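Welley Slotted Turner, White
Kitchen tools / Turners and spatulas
Sold by Farero Kitchen Supply

Product summary

The Welley Slotted Turner is a one-piece molded turner for lifting and draining food in coated pans. Blade, neck and handle are formed in a single shot of glass-filled nylon, so there is no joint at the neck to collect grease. The blade is trapezoidal with rounded corners and 3 drain slots. The turner is supplied in white only. The earlier gray version was discontinued in October and is no longer stocked.

The listing covers the turner alone. Plates and other tableware are listed separately under the Yoo range.

Blade

The leading edge is beveled on the upper face so that it will pass under eggs, fish and pancakes with little lift angle. The slots run lengthwise, from the handle side toward the leading edge, and each ends in a full radius. They differ in length and width. The side rim is thicker than the field of the blade and adds stiffness across the width. The blade is not a cutting tool and should not be used to divide food in the pan.

Heat

Rated for contact with food and cookware up to 400 degrees F. Do not leave the blade resting in a heated pan. Oil at frying temperature can exceed the rating near the burner, and softening of the leading edge is not covered by the warranty.

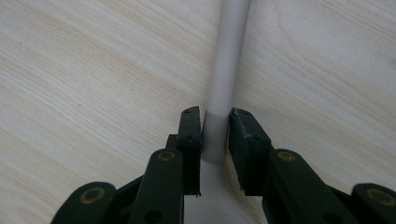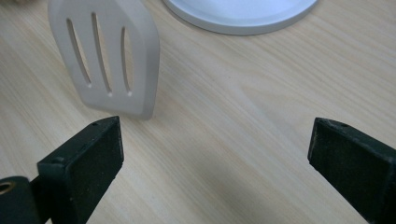 Shown on a light wood surface.

Care

Dishwasher safe, top rack. Place the blade upright in the rack so the slots drain. For hand washing, use warm water, dish soap and a bottle brush or narrow sponge. Steel wool and scouring powder will roughen the surface and make it hold stains.

White nylon will take color from turmeric, tomato and paprika. Soaking in a paste of baking soda and water for an hour removes most of it. Chlorine bleach is not recommended, as repeated use makes the material brittle.

Storage

Store flat in a drawer or upright in a crock. Drawer storage under heavy tools can bend the leading edge over time. A bent edge can usually be brought back by holding it in hot tap water and pressing it against a flat countertop until cool.

Use on wood surfaces

The blade is safe on finished and unfinished wood at room temperature. Wipe off oil before setting it down on an unfinished top. A spoon rest or plate is advised when the turner is coming straight from the stove.

Ordering

Item number: 946
Unit of sale: each
Case quantity: see price list
Ships from: Nondedholm warehouse

Single units ship in a paper sleeve with a printed care card. Case orders ship in plain cartons without sleeves. Retail customers who need sleeved units by the case should say so at the time of order, as the sleeves are packed by hand and add two working days.

Orders placed after Sun 13 December will be filled when the warehouse reopens in the new year. Backorders keep their place in line and do not need to be entered again.

Warranty

One year from date of purchase against cracking, delamination and breakage in normal household use. Staining, heat damage and edge wear are excluded. Commercial kitchens are covered for 90 days. Keep the receipt or packing slip. The item number is required on all claims.

Related items

Welley Solid Turner, white
Welley Slotted Spoon, white
Welley Ladle, white, small and large
Yoo Dinner Plate, round, white
Farero Utensil Crock, stoneware

Contacts

Trade accounts and case pricing: Morag Laing
Warranty claims and replacements: Young-sook Na

Colors may vary slightly between production lots. Dimensions are listed on the data sheet, available on request from either contact.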